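Ticket 19: left gripper loses tracking near the railing
Project: Alik (two-handed gripper rig, shared workshop)
Opened by: Sosina Woldegiorgis
Date: August 2, 2020
Status: open, sulking
Priority: whatever comes after "annoying"

Symptom

Pose for the left unit jumps sideways by a hand's width, sits there for a moment, then comes back as if it had only stepped out for air. Right unit is fine. Fingers open and close normally on both. The log says "marker lost" and then, 3 frames later, "marker found," with no hint of remorse.

Setup

Gorkura tracker build, stock config except for the exposure setting. Both housings are the March print. One printed cube per unit, black pattern on white. Session length 15 minutes, 2,033 frames kept after trimming.

Tried so far

Restarted the tracker. No change.
Restarted the laptop. No change, but I got a coffee out of it.
Swapped the USB cables left to right. The fault stayed with the left unit, so the cables are cleared and I owe them an apology.
Reprinted the left cube on matte paper. Slightly better, or I wanted it to be.
Re-ran calibration with the Wubshet board. Residuals look lovely. Tracking does not.

I moved the whole business to the table upstairs by the stair railing, where there is more room for elbows and a plant to look at when things go badly. The view from one gripper toward the other cube:
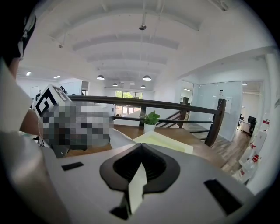
Cube marker on the other hand-held unit, up and to the left of the gray housing.

Comment, same evening

Two suspects. The first is light. There are windows and a glass door at the far end and pendant lamps overhead, and auto exposure has opinions about all of it. I locked exposure and the jumps got shorter but kept coming.

The second is the cube mount. With the unit on the bench I can rock the cube by pushing on one corner with a fingernail. It shouldn't rock. The bracket came from the Kondomberg parts bin and the screw holes are a hair too generous. A loose cube wouldn't explain "marker lost," but it would explain why the pose comes back slightly wrong afterward, a detail I left out of the symptom section because I hadn't noticed it yet.

Next

Shim the bracket with tape. Log exposure alongside pose. Repeat the session with the blinds down, if I can find who has the pole for the blinds.

Please don't close this one as "works on my bench." It works on my bench too.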